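Tagle folding craft table: four months in

I put off buying a proper craft table for years. I was cutting fabric on the kitchen worktop, which meant clearing away the toaster, the post and everybody's keys before I could start, and then clearing it all again when someone wanted tea. My back was not keen on it either. So in February I gave in and ordered the Tagle, the longer one, from Stakance.

It cost me £157, which I thought was fair for something this size. Delivery was a bit of a saga. They gave me a slot on Tuesday morning and it came at ten to seven in the evening, just as I was dishing up, and the driver left it propped against the hedge. The box was enormous! I had to drag it in by one corner with the cat getting under my feet the whole way.

Putting it together took me 53 minutes on my own, with one long stop to look for a screwdriver. The instructions are all drawings and step 2 has the hinge the wrong way up, so look at the holes and ignore the page. Everything else went together nicely. The bolts were bagged up by step (bless whoever thought of that) and there was a spare of each size.

Now the good bits. It's the right height for me to stand at, and I'm five foot six. I can cut a full width of curtain fabric without it sliding off one end. It doesn't wobble when I'm leaning on the rotary cutter either, and I do lean. My old Movo trestle used to creep across the room if you so much as sneezed near it.

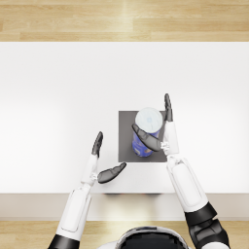 I've made two pairs of curtains, a dog coat and most of a quilt since it arrived, so it has had a decent workout. My friend Maricel Samonte borrowed it for a weekend to cut out bridesmaids' dresses and rang me on the Sunday night to ask where I'd got it. She's since bought the Brelatano instead, on account of the drawers. I've had a go on hers and the drawers are lovely, I'll give her that, but the top is shorter and you have to keep shuffling the fabric along. For big pieces I'd still pick mine.

Grumbles, then. The top marks if you look at it funny. I got a line of tailor's chalk on there in the first week and it took washing-up liquid and a lot of rubbing to shift it, and there's a biro mark that I think is with us for good. Don't iron on it, even with a towel down. The booklet does warn you on the back page, in tiny print.

The folding is my other moan. It does fold, and it goes flat enough to live behind the sofa, but the catch on the left is so stiff that I have to use the heel of my hand and say a few words. A drop of sewing machine oil helped for a week or so. I ended up leaving the thing out most of the time, so if you've got a tiny flat and need to put it away every night, I'd try one in a shop first.

I did email Stakance about the catch. They wrote back the next day and offered to send a new one, and it's still in its packet in my button tin waiting for me to get round to fitting it. I'd give the table four out of five, and I'd buy it again.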